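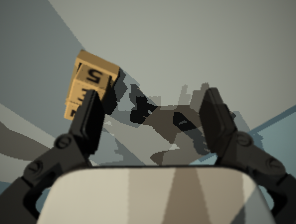
Fig. 1. Simulator view along the open fingers, lettered blocks at upper left.

Category: Course notes > Automation > Kit reviews
February – notes by Diễm Vũ

Unit 4: The Iltine gripper kit

The Iltine is a two-finger gripper sold by Fodden with a matching simulator. We use the simulator for the first half of the unit and the hardware for the second. Read the short manual before the lab.

What is on offer
The teaching licence covers 12 seats and costs 400 a year. The hardware is sold separately. Opening width is given as 80 mm, which suits small blocks and boxes. Lotitz sells a similar kit with softer pads, and Gerrit Venter will bring one to the second lab.

Points for review
Setup is simple and the joint controls are clearly named. The wrist view is useful for lining up a grasp, but distant objects are drawn with few polygons and their edges look stepped. Do not judge depth from that view alone – check the side view as well.

The fingers close at the same rate. If a block is nearer one fingertip, that finger will touch first and push it. Centre the palm before closing.

Task
Write a review of up to 72 lines for a buyer at a small firm. Cover price, setup, the wrist view and one failed grasp of your own. Bring a printed copy to the Farías room.

Questions to the course office | © Course authors | Back to top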